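Two Kitchens, One Long Table

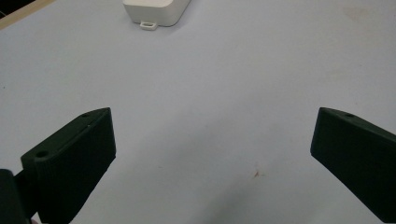 Dasville Neighbor, Issue 36, page 3

Viola Colombo was still rolling dough when I got there, and she went right on rolling for most of our talk. She came to Dasville from Messina at 26 – "with two coats, and both of them wrong for the weather!" – and has cooked for the street every July for longer than she cares to say. "My mother fed whoever was on the stairs," she told me, laughing. "So I feed whoever is on the porch, and then they stay, and then I need more chairs."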